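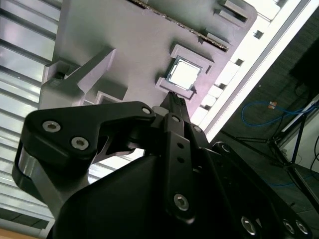
CPU with the heat spreader facing up.

Watch night tips, reunion edition. Kitchen stuff mostly, some couch stuff at the end. Typing this fast, the Pekier House reunion is Thursday and I haven't bought chips.

Dip first. Two blocks cream cheese, a can of chili, shredded cheddar. Slow cooker on low by 4, stir it at 5, switch to warm before the cast walks out. If yours runs hot like the old Bosel does, prop the lid with a wooden spoon. Do not put it on high because you're late. It'll split and you get orange oil on top for the whole first hour.

Dip too thick? Splash of milk. Too thin, more cheese, wait ten minutes. Leave it alone after that.

Wings: pat dry. Really dry, paper towels, both sides. Baking powder (NOT soda) and salt, rack over a sheet pan, 425. Line the pan with foil. Sauce half, leave half plain for the people who say they don't do spicy and then eat all the plain ones.

Popcorn — make it during the recap, never before. Melted butter in a squeeze bottle, shake, squirt, shake. Fine salt sticks, the coarse kind ends up in the bottom of the bowl.

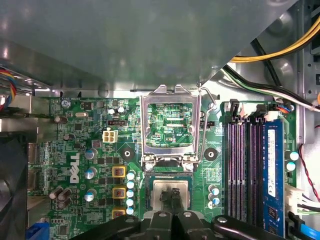

GRADLEY REALITY WATCH CLUB / Snacks & Setup

Drinks. Pitcher, not singles. Anything red goes in a cup with a lid, I don't care how old you are. We learned this at the Season 2 finale when the engagement fell apart on live TV and everybody jumped.

Freeze lemonade in a muffin tin the night before. Big cubes, slow melt, doesn't water down the punch. Run warm water on the bottom of the tin to get them out, don't bang it on the counter.

Red wine on carpet: blot, don't rub. Cold water, blot again. Then a little dish soap and white vinegar in more cold water, blot blot blot. Try a hidden corner first if it's a nice rug. Salt on top works ok if you're in the middle of a confessional and not getting up.

Self tanner on a couch cushion (theme night, you know who you are). Cover comes off, dish soap on the spot, sit 15 minutes, cold wash if the tag allows it. No dryer untill the stain is gone. Dryer sets it.

Glitter. Lint roller, then a damp microfiber cloth, then vacuum. You will find more in February. 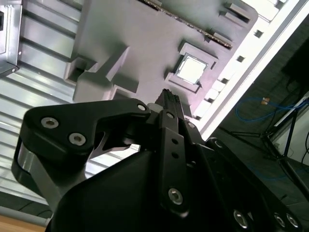
Same roller gets popcorn crumbs off a throw blanket, by the way. Or shake it off the porch.

Candle wax on the coffee table, let it harden all the way, ice cube in a baggie speeds it up. Old plastic card to lift it. Not a knife. Somebody used a knife.

Mascara on pillows, always happens at the reunion. Micellar water on a cotton round, dab, rinse, wash like normal. Bring your own tissues too, the box from Paiva was gone by the second commercial last time.

Seating: low stuff in front, floor pillows, then couch, kitchen chairs in back. Move the lamp that reflects on the TV. Do it before people sit down becuase after that they will not move.

Remote goes in a bowl on the coffee table. One bowl. If you are holding the remote you are also holding the blame when we miss the walk-off.

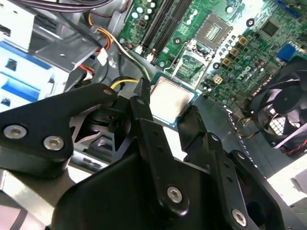
AFTER THE SHOW

Soak the slow cooker right away. Warm water, squirt of soap, lid on. Crock has to cool a little first or it can crack.

Leftover wings, fridge within two hours, reheat at 350 on the rack. Microwave makes them rubber.

Dip does not freeze. I tried. Grainy.

Trash out the same night, esp. wing bones. Double bag.

Sign up for who brings what on the sheet by the door — we have four bags of ice and zero plates right now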